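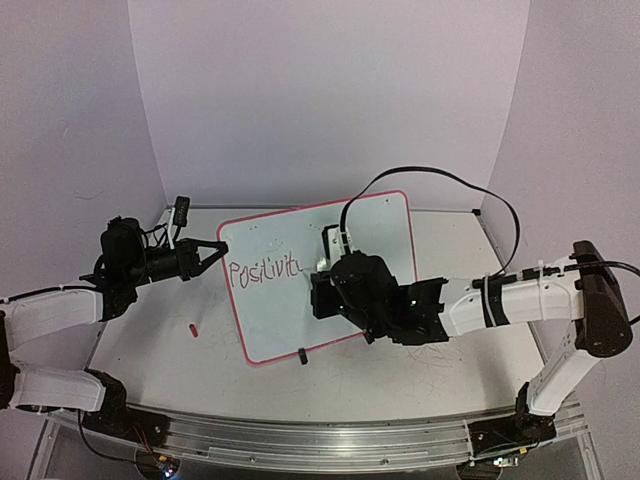 Sovus Bench
Control and planning software for two-arm tabletop cells

Sovus Bench runs a pair of small servo arms from one process. It reads the joint positions and the wrist cameras, plans for both arms together and sends set points on a shared clock. It is developed by Plarport and sold with or without the Vorport motion library.

Planner
Each arm is modelled as a chain of links with a fixed margin around every link. Cable loops are entered as soft volumes: a path may pass close to one, at reduced speed. Where two grippers must work over the same object, the planner gives one arm right of way and holds the other at a set distance. The default distance is 18 mm and can be changed per task.

Perception
Objects are located on the table plane by outline. Whiteboards, trays and plates may lie at any angle to the front rail. Marks and scuffs on the table are stored in a background map, which should be taken again after the surface is cleaned or replaced.
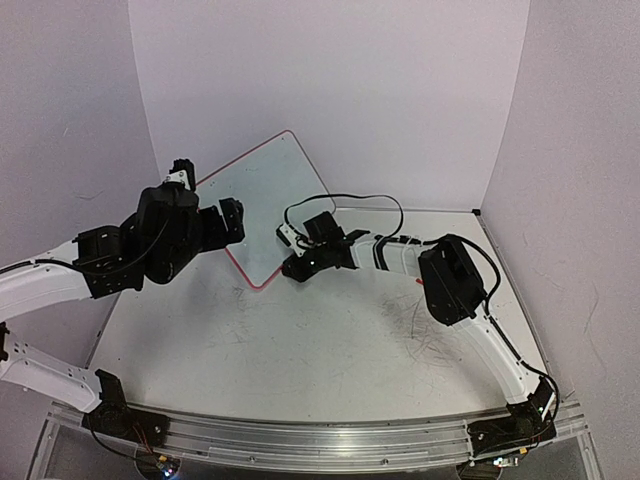 Clear plates need the edge mode. This fits straight lines to a coloured border and ignores what shows through the middle. A plate with no border must be taught by hand. If a gripper hides a corner, the fit carries on from the remaining edges and the result is marked as partial. Partial results are not used for grasping unless the task file allows it.

Logging
Joint, camera and planner data share one time base. Logs hold up to 600 minutes before the oldest file is overwritten. Replay works without the arms connected.

Known limits
Release 306 does not support arms of different reach on one rail. Tasks written in Sotelo format must be converted before loading.

Ordering
Part 2058, single cell licence. Technical contact: Aníbal Huanca. Licences and renewals: Tia Goodall. The next release is due in October.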